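Cooking Plant-Based at Home: Kitchen Tips for the First Month

Saturday, April 17, 2021

So you've decided to cut out meat, eggs and dairy, or at least most of them, and now you're standing in your kitchen wondering what on earth to do with a block of tofu. Welcome! I love this stage. Everything is new, half of it comes out strange, and then one night you make something so good that you eat it standing up at the stove.

These are the tips I pass along most often. They're all small things, and none of them need fancy gear.

Press your tofu, but don't go crazy

Firm tofu holds a lot of water, and that water keeps it from browning. Wrap the block in a clean dish towel, set a cutting board on it, and put a heavy pan on the board. Half an hour is plenty. Extra-firm tofu from the vacuum packs hardly needs it at all (just pat it dry and get going).

For a chewier bite, freeze the block overnight in its package, thaw it in the fridge, and then squeeze it between your hands over the sink. It turns yellowish in the freezer and goes back to white as it thaws. The sponge-like texture soaks up marinade like you wouldn't believe.

Cornstarch is the secret to crispy anything

Tear the tofu into rough chunks instead of cutting neat cubes. Toss with a spoonful of soy sauce, then with 2 tablespoons of cornstarch, then with a little oil. Spread it out on a sheet pan so the pieces aren't touching and bake at 425 until the edges are brown. It works on cauliflower and chickpeas too, though chickpeas want to be really dry first.

Cook beans in big batches

Canned beans are great and I keep a shelf full of them. But a pound of dried beans costs so little, and the broth they leave behind is wonderful! Soak them overnight with a good pinch of salt, drain, cover with fresh water, and simmer with a bay leaf and half an onion. Kidney beans should be boiled hard for at least 10 minutes at the start. That one's a safety matter, and a slow cooker on low won't get hot enough to do it.

Freeze them in their own liquid in flat bags. They thaw fast and stack like books. I write the date on the bag with a marker, and I also write the kind of bean, having once put black beans in a pie that wanted lentils.

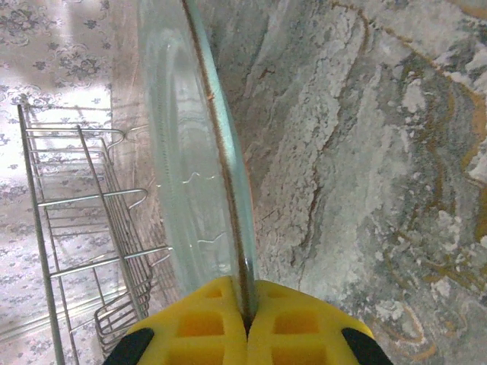

Cashew cream will win over the doubters in your house. Soak a cup of raw cashews in very hot water for an hour, drain, and blend with fresh water, lemon juice and salt until it's completely smooth. Keep the blender going longer than seems sensible. It thickens as it sits, so make it a touch thinner than you want. I like to spoon it onto a large, clear glass plate like this one and pile roasted carrots on top, with the cream showing around the edges and whatever herbs need using up. A little smoked paprika over everything, and it's a dinner party.

Save the chickpea water

The liquid in a can of chickpeas whips up like egg whites. Chill it, add a pinch of cream of tartar, and beat with an electric mixer until you get stiff peaks. Make sure the bowl is free of grease, and be patient, as it can take a good while longer than eggs do. Three tablespoons stand in for one egg in most pancakes and muffins. In a sponge cake I'd stick to a recipe that was written for it.

Ground flax works better in heartier things like oat cookies and banana bread. One tablespoon of flax to three of water, stirred and left alone until it goes gloopy.

Get the savory taste back

When a dish tastes flat, people usually reach for the salt. Try one of these first:

A spoonful of miso, stirred in off the heat
Tomato paste, fried in the oil until it darkens
Dried mushrooms, ground to a powder in a coffee grinder
Nutritional yeast, especially in anything creamy
A splash of vinegar right before serving

The mushroom powder is my favorite — I put it in gravy, in bean burgers, in the water for rice. Keep it in a jar with a tight lid or it clumps.

Plant milks and hot coffee

Some plant milks curdle in coffee, and it's mostly the acid and the heat that do it. Warm the milk a little, pour it into the cup first, and add the coffee slowly. Oat milk is the most forgiving. For sauces, check that the carton says unsweetened and has no vanilla in it. I have made vanilla mashed potatoes and I can't recommend them.

Keep greens alive longer

Wash kale and chard when you get home, spin them dry, and roll them up in a dish towel inside a bag. Herbs like parsley and cilantro stand happily in a glass of water in the fridge. Basil hates the cold, so leave it out on the counter.

Next up, in May, I'll get into grilling: marinades, skewers that don't spin, and a black bean burger that stays in one piece when you flip it.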